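The Linen Lady of Doronport Tells Me I've Been Folding Wrong 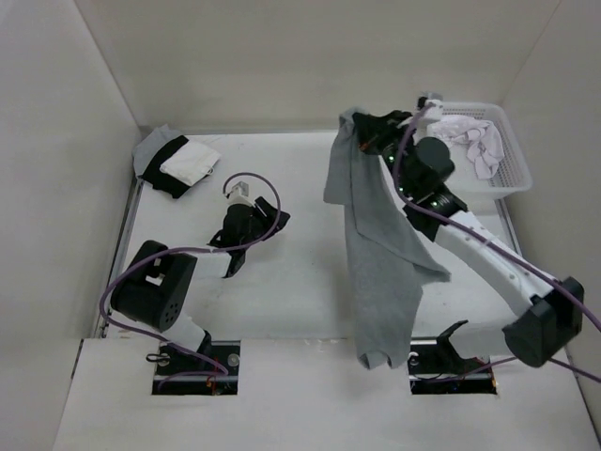 Start With a Corner

I have a closet at home that I don't open when company is over. So when I got the chance to spend a morning with the woman who runs the folding table at Retow, the little linen shop in Doronport, I brought my questions (and, okay, one very crumpled sheet).

She's been at it for years and she still gets excited about a hem. "Everybody grabs the middle," she told me. "You pick up a cloth by the middle and it just bunches, and then you've got points hanging down everywhere and no idea which side is long." I do this every single laundry day!

Her fix is to let it hang for a second and look for the lowest corner. Take that one, then run your other hand along the edge until you hit the next. "Follow the seam. The seam always goes somewhere," she said, and laughed at me when I lost mine halfway.

Gray Is Harder Than White

I asked if color matters and got a long answer. Plain gray is the one she gives beginners, with no pattern to help them find the front. On a white table you can at least see the outline, she says, and she won't work on anything darker.

The shop folds 210 pieces on a busy day in July, mostly towels for the Kwiatkowski guesthouse up the hill. I asked how long it took her to get fast. "My first 50 were terrible. My first 200 were pretty bad, too."

What About Fitted Sheets?

She made a face. Then she took mine out of the bag, tucked one corner into another, and had it flat before I'd found my pen. I asked her to do it again, slower. I'm still not sure I could repeat it, but the closet does have one good shelf now, and I'm starting on the towels tonight.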